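# Simulation licence or a second arm? Trying to budget for a bread cell

**Posted by Keegan Boychuk**

We're a small bakery in Udport and I've been told to put together a budget for automating part of the packing and slicing room. A dealer called Kostmont has quoted us for one arm with a two-finger gripper, plus a yearly simulation package at 800 a seat. They say the simulation will "pay for itself" by the time the arm arrives in March, as we can plan the whole cell on screen first.

I've sat through the demo twice and I'm not convinced. It's all very smooth. Our loaves aren't. Has anyone paid for the software and then found it saved them buying the wrong thing? Or should the money go on spare fingers and an extra day of fitting?

---

**Sunee Jitpraphai**

Ask for the seat on a monthly basis before you agree to anything. Kostmont do offer it, though it wasn't on my quote until I asked.

We used ours for two months at Rornmont and then let it lapse. It was useful for reach and for clearance, meaning whether the gripper fits next to the other kit without clouting it. It told us very little about grip. A long upright item between two fingers looks lovely in the software, and then you try it with something that has a crust on it.

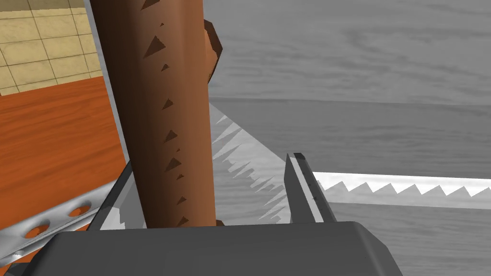 **Sunee Jitpraphai** — *maintenance planner, Rornmont*

Look at how close the toothed blade is to the right-hand finger there, with the brown cylinder sitting between the two fingers. You want to argue about that sort of thing on a screen, before anybody has drilled a bench. I'd pay for a month of it. I wouldn't pay for a year.

What I would not do is take a surface in a simulation as proof of anything. That cylinder is smooth and its markings are flat triangles. Your product will be rougher, softer and a different width every morning. If the dealer says the grip has been "tested", ask them on what, and ask to watch.

For what it's worth, our real costs outside the arm went like this:

- spare finger set: 191
- guard panel and brackets: 571
- software, two months: less than either of those

The guard panel was missing from the first quote altogether. Check yours.

---

**Vernon Desjardins**

just buy the arm. my cousin Manon had all the software and never opened it

---

**Ghislain Hawthorne**

I'd go further than Sunee. Take a crate of about 20 of your worst loaves to the dealer — the split ones, the ones that lean — and have them run the lot on a real arm with the fingers they're quoting for. If they won't, you've learned something for the price of the bread. Tremblay let us do this and we changed our order afterwards, to wider fingers and a smaller arm.

On the "pays for itself" line, ask for the sum in writing. I've asked three dealers for that and had one reply, and it assumed we would run nights. We don't.

Also find out who owns the cell layout if you stop paying for the seat. Ours wouldn't open after the licence ran out, so we had to redraw it by hand for the electrician.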